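About the Flondar Robotics Club

Hi, and thanks for stopping by! We're the student robotics club at Pelletier School, 26 members strong this year, and we teach robot arms to do kitchen chores. All of it happens in simulation, so every kitchen we work in lives on a computer (and yes, we argue a lot over cabinet colors).

I'm Colleen Morin, and I started the club with six students and one very slow laptop. Meinrad Wyss joined me the following September to teach the programming side, and he's still the person to ask when your gripper won't line up with a bowl.

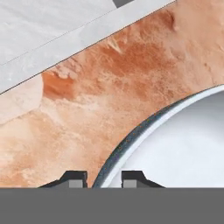 Bowls are where everybody begins. You get a bowl, a counter and a Flamdale starter script, and then you spend a few happy weeks finding out how much there is to know about rims!

What we're working on

Our big project is called Sosach. It's a whole kitchen with a sink, a dishwasher and a coffee machine, and each team writes its own code for moving things around in it.

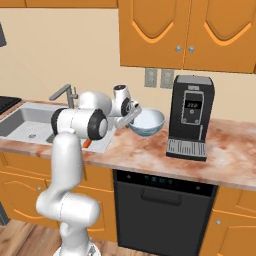
Sosach kitchen: the gripper holding a light blue bowl by the rim.

Teams have three or four people, and we mix the grades on purpose. The younger kids often plan the moves and the older ones tune them, but I've seen it go the other way plenty of times. 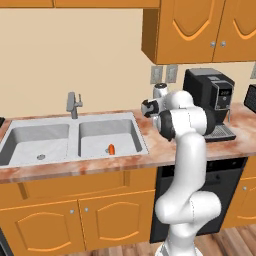 The arm over the counter, between the sink and the coffee machine.

We save every run, good or bad, and watch a few together at the end of each meeting with snacks. My favorite part of the week, easily.
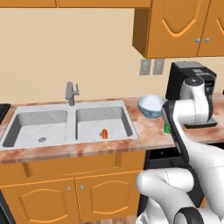 Come and see us

Our open house is Sat 18 March in Room 69. Students from grade 9 up can join, and you don't need any coding experience. Bring a parent, bring a friend, and ask Meinrad for a turn at the controls!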